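Plelbridge University will review its research agreements with overseas partners after a staff inquiry found that 25 of them had been signed without the security check the university's own rules require.

The inquiry report, released to staff in July 2020, covers joint projects in engineering, computing and materials science. It says most of the agreements raised no concern once they were looked at properly, but that two should not have been signed in their present form. Both were with Becerra, a state-backed technology institute that also carries out work for its country's defence ministry.

The university has paused new work under those two agreements. Existing doctoral students are not affected and will be able to finish their degrees as planned.

Mireille Aoun, the university's pro-vice-chancellor for research, said the checks had been "treated as a form to fill in at the end" and that this would change.

"We want our staff to work with people in other countries, and most of that work is open and published," she said. "But a department has to know who it is signing with and what the other side may do with the results. In these cases we did not ask early enough."
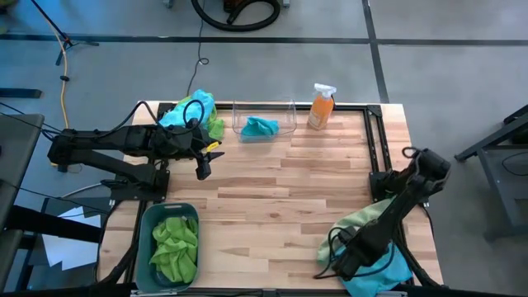 Twin robot arms at a wooden-topped workbench.

Under rules brought in four years ago, any agreement with a partner outside the country must go to the research office before it is signed. The office looks at who owns the partner, who pays for the work, and whether the results could fall under export controls. A project with military uses may need a government licence, even if the research itself is meant for civilian use.

The report found that departments had often sent the papers to the office only after signing. In several cases a new project had been added to an older agreement by exchange of letters, and the head of department believed no further check was needed. The rules did not say clearly whether such additions counted as new agreements. They will now.

One of the two agreements with Becerra concerned heat-resistant coatings and the other concerned signal processing. The report does not say that any controlled material or data was passed on. It does say that the university could not show, from its own files, that this had been ruled out at the start.

The inquiry team read more than emails and contracts. It also went through 3,000 pages of project reports, meeting notes and travel claims, and spoke to staff in each of the departments concerned. Some of the older files were incomplete. One agreement could be traced only through a copy kept by the partner.

Funding was a further point of difficulty. Part of the money for the coatings project came through Drerkero, a company listed in the university's accounts as an industrial sponsor. The report says Becerra holds a controlling share in Drerkero, and that this was on the public company register when the contract was drawn up. The finance office did not look at ownership at that time, as its checks covered only whether a sponsor was able to pay.

Drerkero said in a short statement that it had given the university all the information it was asked for and that its support for the project had been declared in every published paper. Becerra did not reply to questions sent by email.

The staff union gave the report a mixed welcome. Leen Moussa, who represents research staff at Plelbridge, said the findings were fair but that junior researchers should not be left to carry the blame for decisions made above them.

"People on short contracts do not choose the partner," Moussa said. "They are told there is a project and they join it. Some of them have spent years on this work and now they are reading about it in a report and wondering if it will count against them."

She said members from overseas were worried that the review would turn into a check on nationality. The union has asked for a written promise that staff and students will not be questioned on the basis of where they come from.

Aoun said the review would look at institutions and contracts — and at the nature of the work — and that no individual would be asked to account for their background. A written statement to that effect will go to all staff before the start of the autumn term.

The report makes a number of recommendations, all of which the university has accepted. The main ones are:

- No agreement with an overseas partner may be signed until the research office has given written approval.
- Additions to existing agreements will be treated as new agreements.
- The ownership of every sponsor will be checked by the finance office and recorded.
- A full list of overseas research partners will be published each year.
- Heads of department will receive training on export controls, and must repeat it when the law changes.

The research office will take on two extra members of staff to deal with the added work. Departments have been told to expect longer waits over the summer while the backlog is cleared, and to tell partners abroad of any likely delay.

Some academics have already complained that the new process will be slow. A note from the engineering faculty, attached to the report, says that small projects with well-known universities should have a quicker route, and that partners may go elsewhere if a simple exchange takes months to approve. The research office has agreed to draw up a shorter form for work that will be published in full and involves no outside money.
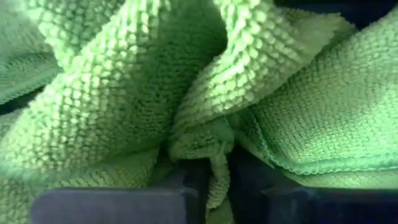

## Second university to carry out checks

Kellell University, which shares a doctoral training programme with Plelbridge, said it would look again at its own list of partners. It has one agreement with Becerra, covering student exchange only, and no funding from Drerkero.

A spokesperson said Kellell's agreement had been through the full approval process and would stay in place for now. The two universities will compare their procedures over the coming months, with a view to using the same form for joint projects.

Plelbridge's governing council will receive a progress report in November. It will be asked then to decide whether the two paused agreements should be rewritten or ended. Until that decision, staff named on either project may continue to publish results already obtained, provided the research office has seen the paper first.

Staff with questions about a current project have been asked to contact the research office before speaking to the partner.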